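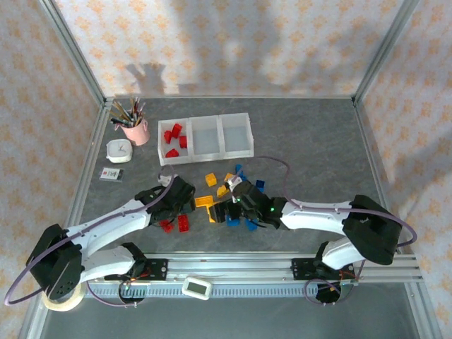 Two days at the Debnath open lab

Posted 2018-01-21

I've wanted to get into the Debnath building ever since Anwara Saha told me they let visitors drive the arms. Most open labs put you behind a rope and play you a video. At Debnath they sign you in, hand you a coffee, and by the time you've found somewhere to hang your coat somebody is asking whether you'd like the left one or the right one.

The January visit was split over two days. Day one was for grippers and day two for controllers, with cameras squeezed in wherever there was a gap. I'd planned to come for the grippers only and ended up staying for everything (sorry to the folks I was supposed to have dinner with).

Sorting bricks

The station I kept drifting back to was the brick sorter. Two white arms ride on one long aluminum rail with a toothed rack along the front, each with a black gripper, and the job is to get red, yellow and blue toy bricks off a gray marbled surface and into a tray with three compartments, one color to each. It's a kid's task and it is wonderfully hard! A cube is fine. A flat plate lying on the table is a nightmare, and bricks that have ended up close together are worse, as the second finger needs somewhere to go.

Janaka Jayasinghe runs that station and he does it the right way, meaning he lets you fail for a while before he says anything. I went after a yellow plate first and pushed it a good distance across the table. His advice was to come in lower and slower and let one fingertip touch down before closing. On my third attempt I had it, and I may have cheered.

What I liked most was the chance to swap fingers. We tried the standard angular ones, then a set with a softer pad that Daranee Kaewkla had made up for the event. My notes, for what they're worth:

Standard fingers: great on cubes and upright bricks, very predictable, slip on plates unless you catch the edge square.

Soft pads: much more forgiving if you arrive at a bad angle. They hold plates well. But they're thicker, so getting between two neighboring bricks is a lot tougher, and I kept bringing two home when I wanted one.

Daranee thinks a tapered pad would fix that, and she already had a sketch of one on the back of the schedule. I'd happily go back just to try it.

Using two arms at once is another thing altogether. Sharing a rail means you have to think about where the other carriage is. Evdokia Drakos took the right arm and I took the left, and we spent a good part of our turn politely waiting for each other like two people at a narrow door. Once we agreed she'd take blue and I'd take red it went far better. Yellow was a free-for-all.

Controllers

Day two was Plultis against Ruron, same arms, same bricks. I had expected to shrug at this part. I was wrong, the difference is huge. The Plultis box feels smooth and a bit sleepy, and you get a small lag when you change direction quickly. Ruron is sharper and follows your hand right away, shakes and all. After two coffees I was clearly a Plultis person. Evdokia, who has steadier hands than anyone I know, wouldn't give the Ruron back.

Both have a smoothing setting. Oľga Ondrejka walked us through it and suggested starting at 400 and working down. I settled at 344 on the Ruron, mostly out of stubbornness, and that got me nearly the feel I wanted. At 700 it's like stirring honey.

Cameras

We had less time for these than I'd hoped. The Gilel overhead unit gives a nice wide view, good for planning which brick to take next, but straight down you lose all sense of height. I drove for 15 minutes looking only at the screen and tapped the table over and over. With a side view added I was fine. If I were setting up a bench at home and could afford only one camera, I'd mount it high and tilted, and live with the arms getting in the way now and then.

Practical stuff

Parking is behind the building and the gate code is on your sign-in email. Wear something with short or snug sleeves. The snack table was excellent on day one and picked clean by noon on day two. Ask for Janaka's station early; the line gets long after lunch and he doesn't rush people through, bless him.

Anwara is trying to get a spot for the next one and so am I. If you go before us, try the soft pads on the plates and let me know how you did.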